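Somgate open day — notes before I forget

Got there just after nine, car park already full, had to leave the car by the canal and walk back. Somgate is the old mill buildings past the ring road, now let out in units. Once a year they open the lot. Free entry, map at the gate, map wrong in two places.

Started at Olatunji, the basket makers, ground floor of the long building. Best thing I saw all day. Smell of soaked willow as soon as you get through the door. They run the whole job from bundle to finished basket in one room, and you can stand near enough to get in the way. Bases first, then the uprights pricked up and tied, then the sides. A plain log basket takes a morning. Brown willow is left with the bark on, buff is boiled and stripped, white is stripped in spring with no boiling. I'd always thought it was dye.

They sell from the same room. Log baskets 90 pounds, smaller ones less, seconds in a heap by the stairs. Didn't buy. Regretted it by lunch.
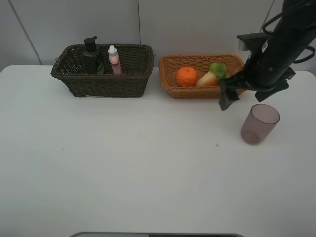

Soaking is the slow bit. Seven days in the tank for brown, they said, longer in cold weather, and then it has to lie under damp sacking overnight before anyone can bend it. Miss the moment and the rod cracks at the turn. Asked about weave, got a proper answer — an open side wants stiff rods and an even hand, as any wobble shows up in the gaps. Same with the dark brown rectangular sort, little diamond gaps up the sides and then a tighter band low down. The corners on a square basket are a pain too, apparently. Round is what you learn on.

Upstairs to Plirus, who do candles. Hot, crowded, queue down the stairs. They pour 1000 on a good day and the demonstration was one person filling one tin. Fine if you like candles. The talk was hard to hear over the extractor fan and I left before the end. Somebody had let go of a tray in the corridor and there was wax all down the skirting.

Lunch in the yard. Cheese roll, tea, both decent. The soup had gone by twelve. Seats in short supply, people perched on the loading bay.

Then Sturnex, the paper place at the far end, which I nearly skipped. Glad I didnt. Handmade sheets, cotton rag, a big vat and a felt press that groans. Children were allowed a go. Their order book goes up on the wall on cards, and the newest card was number 664, wedding stationery, cream, deckle edge. They dry the sheets in a loft with shutters down both sides and you can go up if you duck. Wish there'd been more time up there, they were clearing us out by four.

Odds and ends. Toilets only in the middle building. Lift not working. Cash only at two of the units, nearest machine is back at the roundabout. Dogs allowed in the yard but not in the workshops. Wear shoes you don't mind, the basket room floor is soaking.
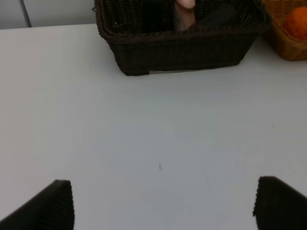
Marrowfat wrote in to say I'd missed the dye shed behind Sturnex, which wasn't on the map at all, and that Olatunji let you book a half-day in winter when the orders drop off. You come home with a round base and sore thumbs, and the waiting list opens in October. Will be putting my name down. Also that the canal side is permit parking now, so I may have a ticket comming.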